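Cukmont Hill Climb: Notes on the Opening Round

2019-05-18

The opening round of the regional hill climb season was held at Cukmont this weekend, and the overall classification went to Pirmin Thaler in the Nedus single-seater. His winning run came at the second attempt of the afternoon, after a cautious first climb on which he lost time at the upper hairpin. Gwion Bevan finished second and Wumpini Amegashie third, which gave the podium the same three names as last year in a different order.

The course at Cukmont has been altered for this season. The start line has been moved down the hill, so that cars now cover an additional 800 feet before reaching the first timing beam. The old start placed drivers almost directly into the left-hander by the chapel, and the smaller cars held an advantage there that they did not always keep further up. With the longer run, the more powerful entries arrive at the chapel in third gear and must brake properly. Several drivers misjudged this in practice, and the straw on the outside of the corner had to be replaced before the timed runs could start.

Thaler's car is little changed from the one he drove in April at the Homon test day. The rear suspension has been revised and the final drive shortened, and he reported that the car was easier to place on the narrow section above the bridge. His margin over Bevan was smaller than the practice times had suggested. Bevan, who drives for the MacBrayne team, was quicker in the lower half of the course on both of his runs and lost the advantage between the bridge and the finish.

Amegashie's result deserves particular mention. She entered in the class for cars up to 2000 cc, and her engine, measured at scrutineering as 1698 cc, was well under the limit. To finish third overall from that class is an achievement that this writer does not recall seeing at Cukmont before. Her second run was very tidy, with no visible correction at the hairpin and a clean exit onto the final straight.

Darius Petrauskas did not complete his second run. A driveshaft failed shortly after the bridge and the car was brought to a halt on the grass without further damage. His first time was good enough for seventh overall, and he expects to be present at the next round.

The classic category was won by Elis Kemeys. Entries in this category were lower than last season, and the organizers may wish to consider whether the earlier closing date has discouraged owners who prefer to see a weather forecast before committing. Rain did fall during the lunch interval, but the road had dried before the second runs and no competitor was disadvantaged by the running order.

Spectator arrangements were satisfactory. The bank above the chapel remains the best place from which to watch, although the path leading to it is steep and should be approached in suitable footwear. The public address system could not be heard beyond the bridge, a matter which has been raised in these pages on previous occasions.

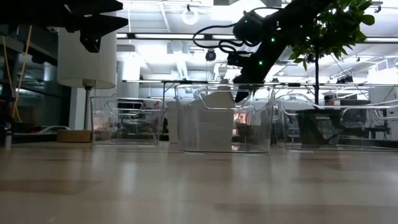
Three clear bins on a wooden table.

Readers who have asked about the points system should note that it has been revised. Each driver may now discard 2 scores over the season, and a retirement on the second run no longer cancels a time set on the first. Petrauskas is therefore the first driver to benefit from the new rule. Under last year's regulations he would have left Cukmont without a point.

The next round will be held at Homon, where the course is shorter and considerably wider. Bevan has won there before and will start as the favorite. Thaler has confirmed his entry, and Amegashie intends to take part if a replacement gearbox can be fitted in time. A full table of class results will be added to the results page when the official sheets have been received.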